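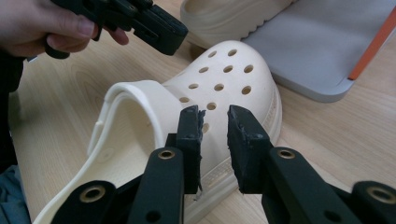
Cuaderno de taller, mayo. Marcas de herramienta, caso del candado de Trurkdale

Empiezo a las 8:40 con lo que más ganas tenía de mirar: el candado cortado del almacén. La policía local nos pasó las dos mitades del arco y tres cizallas recogidas en la zona. Entrada registrada con el 1239.

Limpieza suave con acetona, sin cepillo. Bajo luz rasante salen estrías preciosas en la cara izquierda, de las mejores que he visto este año. La derecha está machacada, apenas sirve un borde.

Cortes de prueba en plomo con las tres cizallas, cuatro por cada una. La Oei grande queda fuera enseguida: la hoja es demasiado ancha y deja un escalón que el arco no tiene. Las otras dos merecen microscopio. 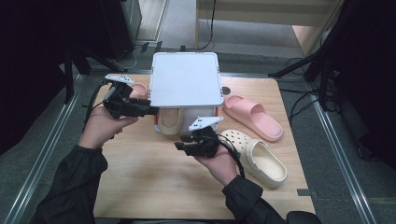 Con el comparador a 40x, la cizalla Zasonell da un grupo de seis estrías seguidas que casan con la mitad izquierda. ¡Seis! Lo repetí girando la muestra y volvieron a casar. La tercera cizalla tiene un par de líneas parecidas, pero el espaciado se va en cuanto avanzas un poco.

Sieglinde Sperling pasó antes de comer y lo miró a ciegas, sin saber qué muestra era cuál. Marcó el mismo tramo. Pide moldes de silicona antes de escribir nada, y tiene razón.

Pendiente: lijar el soporte con grano 600, que el actual refleja demasiado, y reponer plomo.

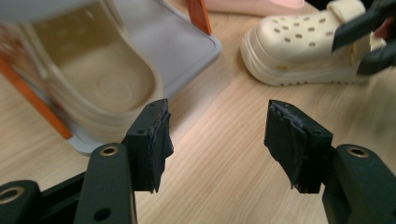 Los moldes van saliendo bien, el segundo sin una sola burbuja (mezclar despacio, muy despacio). Guardados en la caja 3 del armario de Grornby, con etiqueta y firma.

Mañana: fotografiar los moldes, comparar con el borde derecho y mandar a Sieglinde las capturas de la serie 3350.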